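**Shirts coming back from Dralten wholesale shorter than ordered?**

**pressroom_kt** wrote:

I run a small screen printing shop in Stornham, mostly school and league shirts. In April I ordered 343 blanks from Dralten, their midweight white, and the larges are coming up short in the body after one wash. I lost close to 2 inches on the ones I tested. Washed warm, dried medium, same as I always do.

Has their supplier changed? The last batch I bought from them held up fine. I have a reorder due in May and would like to know before I send the money.

**gusset** wrote:

Same here on the midweight. The heavyweight has been OK. I switched the church picnic job to Cumby blanks and paid more per shirt, but the customer didn't complain about fit.

Are you measuring before the wash or going by the size chart? Their chart has been wrong for years.

**pressroom_kt** wrote:

Before the wash. High point of the shoulder down to the hem, shirt lying flat, no pulling. Then again after it has cooled from the dryer.

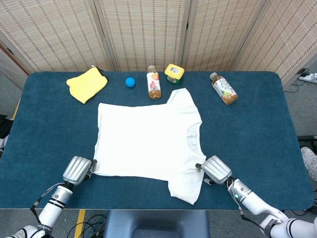
**Re: Shrinkage / Blanks and Suppliers**

**oldplatens** wrote:

Medium dryer heat is your problem. Cotton that hasn't been preshrunk will lose length in any dryer. I tell customers to hang dry and put it on the invoice. I have had two complaints since I started doing that.

**gusset** wrote:

I don't agree. These are sold as preshrunk. It's on the product page. And parents are going to put a kid's soccer shirt in the dryer no matter what the invoice says.

**oldplatens** wrote:

Preshrunk means it shrinks less. You should still allow for some. If you lose 2 inches on a 29 inch body, fine, that's too much, ask for credit. I'm only saying test it hung up as well so they can't blame your dryer.

**pressroom_kt** wrote:

Fair point. I'll hang a few and report back.

**nine_mesh** wrote:

Check the inside neck label. I had a mixed carton last year, two different mills in the same box. One kind shrank and the other didn't. Dralten took back 52 shirts but I had to pay the freight.

**pressroom_kt** wrote:

Just looked. Two different labels in the larges. The short ones all have the newer label. I emailed them this morning and asked for credit on that part of the order.

**gusset** wrote:

Post what they say. I have a quote in for 1,080 of the same shirt and I'm going to sit on it until then.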